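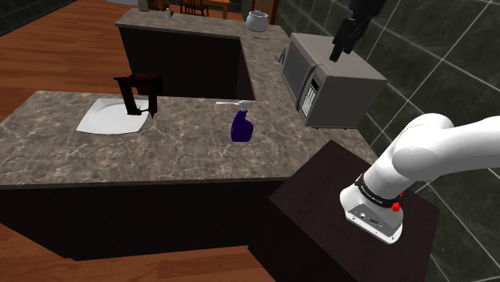 Corporate bond desks spent most of October repricing home-improvement credit, and the spread on Flostorov's 11-year notes widened 20 basis points before buyers returned. The company sells mid-range kitchens on installment plans, so its cash flow tracks consumer borrowing costs closely. A typical order is a U-shaped run of countertop in mottled grey-brown stone with a thin dark edge, over a plank floor, and the stone is the part customers tend to finance. When loan rates rise, they trade down to cheaper surfaces and margins shrink.

McIntyre, which makes its own cabinets, carries less debt and trades 113 basis points tighter. Gernside sits between the two. Its notes can be called in 3 years, which caps the price gain if yields fall.

Bararari's credit desk holds all three names and prefers the shorter maturities. Refinancing risk is low until the Flostorov term loan comes due, and interest coverage there has stopped falling.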